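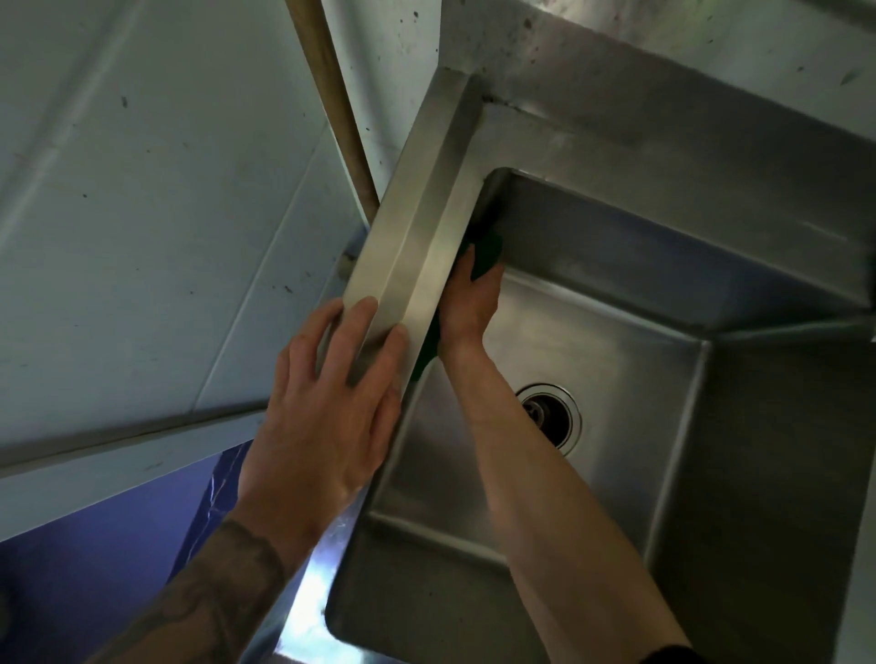

Last one at the sink: an afternoon of pans with Jolene Lowther

Filed under: People & Kitchens

I'd told Jolene Lowther I would come at three, after the lunch rush, and she'd told me that was fine so long as I didn't mind talking over running taps. The kitchen at Tapsell feeds up to 260 on a Saturday and every one of those dinners comes back through the same corner of the same room.

"People ask what I do and I say I wash up," she told me. "Then they say, no, but what's your job? That is my job, love!"

She has been in charge of the wash-up for 13 years, and before that she was on the serving counter, which she hated. (Too much smiling, apparently.) There is a dishwasher for the plates and glasses, an old Fasix that she talks to like a bad-tempered dog, but the long steel pans are done by hand. They're the ones that hold the gravy and the baked pasta, and they're too long for the racks.

I wanted to know the secret, obviously. I've got a roasting tin at home that I've more or less given up on.

"Hold it still," she said. "Everyone goes mad with the scrubbing and the pan's sliding all over. Flat hand on the outside, sponge on the inside, push against yourself. And get up in the corners first, while your sponge is fresh. The middle's easy, a child could do the middle."

Hamish Tautahi, who shares the shifts with her, was stacking trays behind us and joined in at this point. He came over from Pulldale, where the kitchen was about twice the size, and he has opinions on soaking. He's for it, overnight if need be. Jolene can't stand it.

"You come in at seven and there's a sink full of cold orange water," she said. "Who wants that? Hot water, 2 minutes, get on with it."

"Ten minutes," said Hamish.

"He'd have them in there till Christmas."

They have been having this argument since he started, as far as I can tell, and both of them enjoy it enormously. What they do agree on is green sponges for pans, cloths for the sinks, and never swapping the two. They also agree about Horkine, the cleaning paste the supplier keeps sending, and I'd better not print what they said about that.

I asked when the sinks themselves get done and Jolene pulled a face.

"Last. When you're tired and you want your tea, that's when you do the sink. You start up at the back corner and go along the rim, then down the walls, and the plughole after." 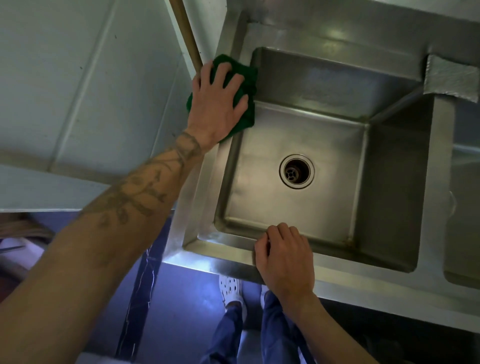
Round the rim with the green cloth, at the back corner.

It's the seams along the bottom that bother her. Brown stuff gets down in the corners where the walls meet the floor, and she goes at it with an old toothbrush once a week - "and it's back by Wednesday". She would like new sinks. She's been asking for new sinks for 3 years, and she asked me to put that in, so there you are.

Does she do her own washing-up when she gets home? She laughed so much at this that Hamish had to come and see what was going on.

"My husband does it," she said. "Badly. He soaks."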